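Ask when a machine will make the bed and you get a sigh first. The engineer I met at Tirkcombe, where Hitex keeps its home-automation lab, had plainly sighed it before.

"People assume we're hiding the good one in a back room," she said. "We have a back room. It has chairs in it."

Her team has worked on bedding for 4 years, longer than it took to get a machine packing cartons at Bjarnason. A carton, she pointed out, has the decency to stay a carton. A blanket has a new shape every time you touch it, and most of them are bad.

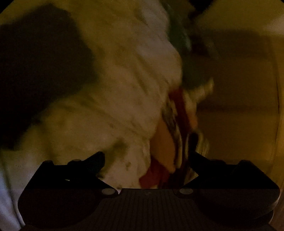
Olico's view, passed along by email, was that the whole business is a stunt, that shop floors will pay for automation long before bedrooms do, and that anyone who wants a tidy bed can close the door.

Issue 192

She laughed when I read her that. "They're right about the money. I'd still like to see their machine find a corner."

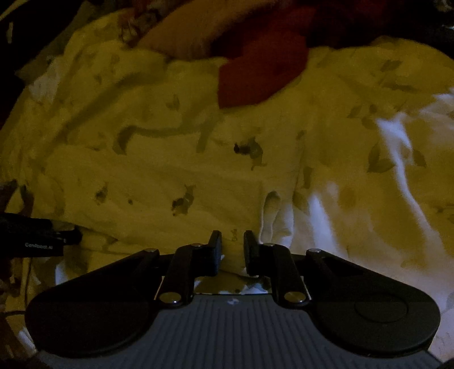

Corners are where it goes wrong. A person finds the edge of a duvet cover half asleep, by feel, while thinking about breakfast. The lab's software has studied 1,363 recorded attempts and can still mistake a fold for a hem – at which point it pulls with great confidence on the middle of the bed.

So how often does it work? She gave me the number without flinching: in the last trial, 101 beds came out well enough that her mother would have let them pass. She declined to say how many her mother would have done over.

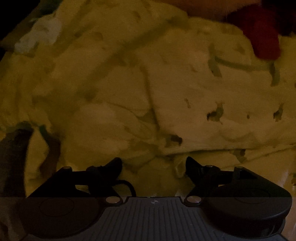

"Two fingers is a polite way to handle cloth," she went on. "You and I use our forearms, our chins, a knee. We cheat all day long." Pillows she considers nearly solved. Fitted sheets she would not discuss before lunch.

I asked who makes her own bed.

"I have a door," she said. "I close it."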